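Zonville Home Technology Service
Workshop and Household Tips

Tips for Setting Up Folding Software at Home and in the Workshop

Reviewed by Maricel Salazar, Household Robotics Desk

Members who run the Jeltex folding package on their own equipment regularly write to the Service with questions about garments that are detected but not folded, plans that stop halfway, and settings that are lost after an update. The following tips are drawn from that correspondence and from work at the Carrasco practice room. They apply to shirts, towels and pillowcases. Fitted sheets are treated on a separate page.

Preparing the surface

Choose a cover in one plain color that differs clearly from the clothes to be folded. The outline detector in Jeltex separates cloth from background mainly by color, and a blue shirt on a beige or pale green cover is found far more reliably than a white shirt on a white one.

Pull the cover tight at the corners and clip the far edge. Small wrinkles are acceptable. A long, straight crease in the cover may be read as the hem of a garment, and the planner will then offer a fold line where there is no fabric to lift. If such a crease cannot be smoothed out, raise the "minimum edge contrast" setting by one step and run detection again.

Keep phones, packages and baskets outside the work area marked in the software. Where space is short and small items must share the surface, draw a keep-out zone around each one. Allow a margin of 3 inches on the side from which the arm will approach. Keep-out zones are saved with the surface profile, so a zone left over from last month will continue to block perfectly good fold plans until it is deleted.

Calibrating the cameras

Calibrate whenever a camera has been moved, cleaned or remounted. The fisheye profile must be selected for any lens that shows a curved outer rim. Members who leave the standard profile active will find that grasp points in the center of the surface are correct and those near the corners miss by a finger's width or more.

Set the capture rate to 60 frames per second for finger-mounted cameras. A lower rate is adequate for a head camera, and reducing it there frees memory for the planner. All cameras should read their time from the same computer. When clocks drift, the recorded finger opening no longer matches the recorded cloth, and a policy trained on such material tends to close too early.

Fix exposure and white balance by hand before the first recording. With automatic exposure, a bright ceiling light or a lit phone screen can darken the rest of the picture enough to shift the color of the cloth.

Recording demonstrations

Begin with a single garment and a single fold. The Carrasco practice room records 150 demonstrations of one shirt before a second shirt is introduced, and members with limited time are advised to follow the same order. Vary the starting position between takes. Turn the shirt, bunch it, drop it with one sleeve under the body, and let the collar face each side of the table in turn.

Pause for one second with the fingers open at the start and at the end of each take. Jatport uses these pauses to cut long recordings into separate takes. Without them the cuts must be placed by hand.

Label the fold at the time of recording. Short labels such as "left sleeve in" or "hem to collar" are sufficient, provided that everyone in the household or workshop uses the same wording. Jatport treats "sleeve in" and "fold sleeve" as two different tasks.

Takes in which the cloth slips should be kept and marked as slips. The recovery module in Jeltex is trained on them.

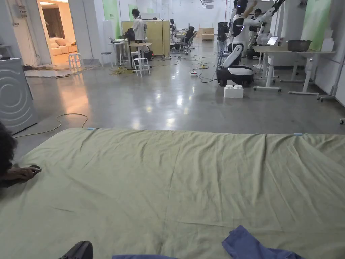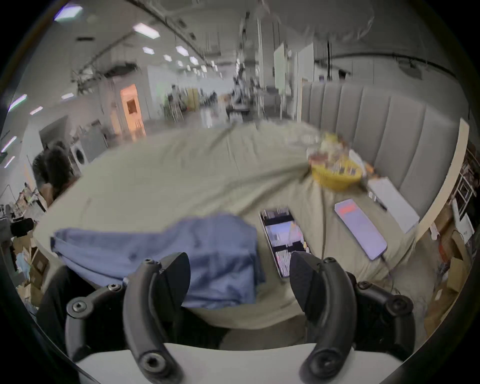
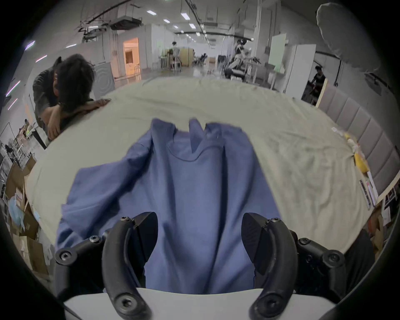
Blue cloth on a pale cover, from three viewpoints.

Why does the planner stop after the first sleeve, even though both sleeves are detected?

The usual cause is the confidence threshold for the second fold. Once the first sleeve lies across the body, the detector sees two layers of the same color and its confidence drops. Open the planning page, select "after first fold," and lower the threshold one step at a time, testing after each change. If the planner still stops, check that "re-detect between folds" is turned on. It is turned off by default on machines with less memory.

Planning the fold

Use the preview before any new plan is sent to the arm. The preview draws the path of both fingers over a still view of the surface and shows in orange any point at which the path enters a keep-out zone. A path that is orange only at the very end can generally be corrected by moving the garment toward the middle of the surface.

Limit the lifting height for light fabrics. Cloth raised too high swings, and the plan does not account for swinging. For heavy towels the height may be increased, and the travel speed should be reduced in the same step.

Set the pinch depth separately for collars and hems. A collar is several layers thick, and the value that suits a hem will leave the fingers resting on top of it. The two values are found under "grasp," then "by region."

People may come near the surface while software is running, for instance to straighten the cover or set out the next garment. The "person near surface" pause should remain on at all times. It must not be disabled to speed up a recording session, and the Service does not assist with installations where it has been removed.

Looking after files and settings

Export the surface profile, camera calibration and grasp settings before each update. The three are stored in separate files, and the export button on the main page saves only the first. The others are exported from their own pages.

A full session of 300 takes fills nearly half of a standard workshop drive. Move finished sessions to a second drive before starting the next. Do not compress the video from finger cameras, as fine creases are lost and the outline detector depends on them.

Name sessions by garment and surface. A name such as "blue shirt, beige cover" can still be understood by a colleague in December, when "test new 2 final" cannot.

Reporting a fault

Send the Jatport log together with the surface profile and one still from each camera. State the version of Jeltex shown on the start page and the fold at which the plan stopped. Reports sent before noon are read the same day. Recordings in which other people can be recognized should be submitted only with their consent.

Related pages: Fitted Sheets and Elastic Edges; Choosing a Cover Color; Sharing a Surface Profile Between Two Machines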